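Running the wire station on open day

12/08/2023 – Flestura bench guide, Fillville site

4. Welcome your visitors and give them a moment to look over the table before you start the arms.

5. Select program 52 and set the speed to 50 percent – slower is so much nicer to watch.
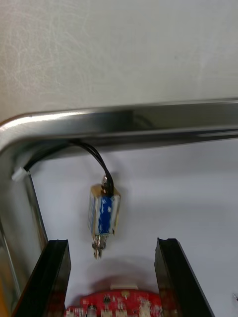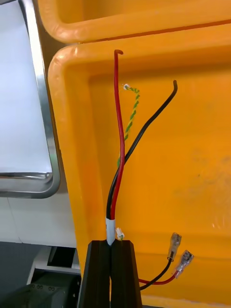
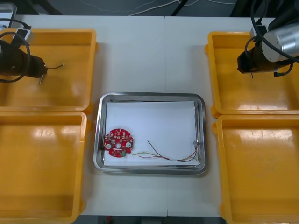
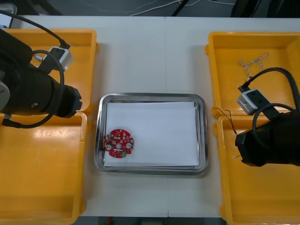 Figure 2. The wire station: two gripper close-ups first, then two views of the whole table with both arms.

6. Let folks ask their questions between runs, and take your time answering.

CAUTION: Keep hands and sleeves off the table while the arms are powered.

Note: Press Stop before you straighten the paper in the tray.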